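4.3 Recording a demonstration with the hand-held grippers

The Briko method learns from short two-handed demonstrations. The policy in our June report was trained on 600 of them and finished 94 percent of its trials. Follow the steps below so that new recordings match that set.

1. Lay the white foam board on the table and put the object on it. For the power strip task, set the strip at an angle and let its cord run off the far side.

2. Take one gripper in each hand. Keep the plate with the dark markers on top and your fingers off it - tracking drops out when the markers are covered.

3. Start with both grippers over the board and the jaws open. Hold still for 5 seconds.

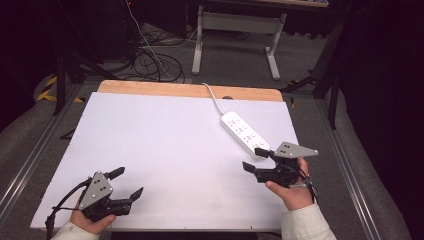 4. Press Record in Pirkari and carry out the task at a steady pace. Do not regrip the handles during a take.

5. Return to the starting pose and press Stop. Takes shorter than 17 seconds are rejected when you upload.

Note: Discard any take in which the object leaves the board.

Caution: Keep the gripper cables clear of your wrists and the jaws. Never record with the power strip plugged in.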